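El hilo suelto y la mano derecha

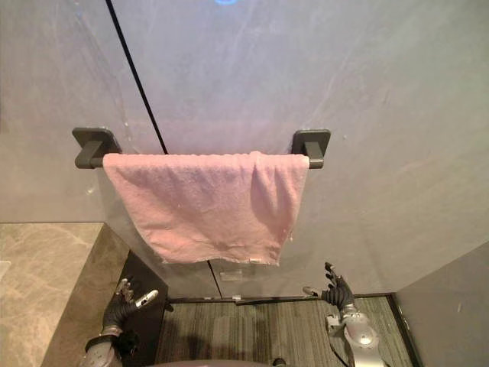 Hace tiempo que no escribo en este blog, y una de las razones es una toalla. Trabajo desde enero en Grikedska, en un proyecto que se llama Clorimow, y mi parte son las tareas de baño: coger la toalla de la barra, doblarla, volver a colgarla bien. Cuando se lo cuento a mi madre por teléfono, ella me pregunta para qué he estudiado tanto.

El fallo del que quiero hablar no es espectacular. No se rompió nada caro y ninguna persona se hizo daño, pero durante unos segundos el robot hizo una fuerza que no debía hacer, y a mí eso me quitó el sueño más de una noche.

La toalla rosa es la que usamos casi siempre. Es de rizo, ya tiene sus años, y en la esquina inferior derecha el borde está gastado y le cuelgan unos hilos. Yo lo sabía. Lo había visto muchas veces y no le había dado importancia, porque pensaba que una toalla vieja es más parecida a las toallas de verdad que hay en las casas. Todavía lo pienso, pero ahora lo pienso con más cuidado.

Lo que pasó fue lo siguiente. La mano derecha cerró los dedos sobre la esquina, la soltó para buscar un agarre mejor, y un hilo se quedó metido en una articulación del pulgar. El programa creía que la mano estaba libre. Entonces el brazo se retiró como siempre, la toalla vino detrás, y la barra empezó a recibir el tirón. Para el programa no había ningún objeto en la mano, y por lo tanto el límite de fuerza era el de movimiento libre, que nosotros teníamos puesto en 70 newtons. Con objeto agarrado es mucho más bajo.

Obsa Wako pulsó la parada. Yo estaba mirando la pantalla y no el robot - esto lo escribo aquí porque me da un poco de vergüenza y creo que escribirlo me ayuda a no repetirlo.

Después cortamos el hilo con unas tijeras pequeñas y revisamos los registros. Buscamos en los últimos 1000 intentos y encontramos otros 5 con la misma forma en la curva, más suaves, en los que el hilo se había soltado solo. Es decir, el aviso ya estaba allí y no lo habíamos leído. Hanneke Dewulf, mi jefa, no se enfadó. Preguntó qué habría ocurrido si en lugar de una toalla fuera la manga de alguien, y nos quedamos callados un rato.

Hemos cambiado dos cosas. La primera: después de abrir la mano, el brazo se retira muy despacio durante los primeros centímetros y, si nota resistencia, se para y pide ayuda. La segunda es que el límite bajo se mantiene hasta que la mano está lejos de la tela. Se pierde tiempo en cada intento, y a Lawal Afolabi, que lleva la planificación, no le gusta mucho. Yo también he pedido unos guantes con el pulgar más cerrado, pero aún no han contestado.

La toalla sigue siendo la misma. Chiamaka Akinola quería coser el borde y yo le pedí que esperase hasta que terminemos las pruebas nuevas. Nos faltan 200.

Entradas recientes
Aprender a decir "enchufe" en cuatro idiomas
Mi primer invierno con bicicleta
Por qué dejé de usar Fusik para mis notas
El ruido del laboratorio por la noche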